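## 4. Working rules for shared-floor collection

The rules in this section were written for rooms in which several operators work at the same time with hand-held grippers. They cover the state of the work surface, the handling of woven and soft objects, and the conditions under which a recording may be kept. Figure 4 shows the work to which they apply.

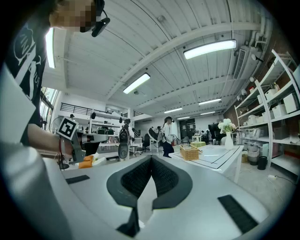

**Dinesh Chowdary**
Lead, Operating Standards, Kandasamy

### 4.1 Scope and terms

A *session* is the period between two checks of the equipment. An *episode* is one complete handling task within a session. The rules bind the operator holding the grippers and the floor lead, who may stop a session at any time. They do not cover fixed arms, which fall under the Ruketti cell procedure.

The draft was tested in November against 847 episodes. Of these, 106 were set aside under Rule 3 or Rule 5, and 20 were later restored after a second reading.

### 4.2 Before the session

**Rule 1.** The operator shall confirm that the marker on each gripper is clean, flat, and firmly fixed.

**Rule 2.** Cables shall be routed away from the operator's feet. Where a cable must cross a walkway, the floor lead shall record its position.

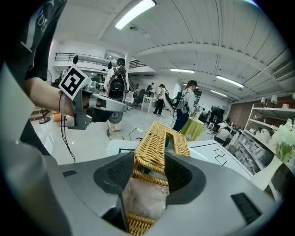
Rule 2 drew the most comments during review. Two sites asked for a full ban on floor cables. The ban was not adopted, as older rooms have too few wall outlets, and a rule that cannot be met is soon ignored. The Jonlow site keeps a written cable plan at the entrance, and this practice is recommended.

### 4.3 Handling

**Rule 3.** A handled object shall be gripped at a part that can bear its weight. If the object slips, the episode shall be marked and kept apart until it is read.

**Rule 4.** Contact pads shall be inspected after every 40 episodes and replaced when the surface is torn or smooth. 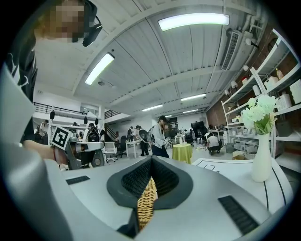

Rule 4 sets a fixed interval because wear on a pad is hard to judge during work. Early drafts left the choice to the operator, and the resulting records could not be compared between sites. The interval matters most for materials with an uneven surface. Braided wicker, such as the piece held in the gripper in Figure 4, meets the pad along raised strands, and a flat test block is a poor substitute when pads are approved. Sites should therefore include at least one woven item in the approval set. A site that handles only smooth containers may apply for a longer interval, with its inspection records attached.

**Rule 5.** Bystanders who enter the recording area shall be told that recording is in progress. Faces shall be obscured before any material leaves the site.

**Figure 4.** Handling of a woven object with a hand-held gripper on a shared floor.

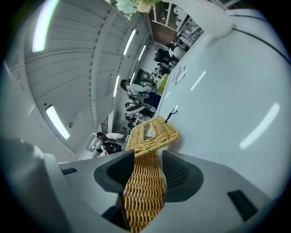 *Notes on Rule 5 by Dinesh Chowdary, Kandasamy*

The second sentence of Rule 5 applies to operators and bystanders alike. Consent to be recorded does not remove the duty to obscure faces. Where the Grullero review form is used, the reader shall enter the result before the episode is released, and a missing entry shall be treated as a refusal. Requests for an exception go to the floor lead in writing and lapse at the end of the session for which they were granted.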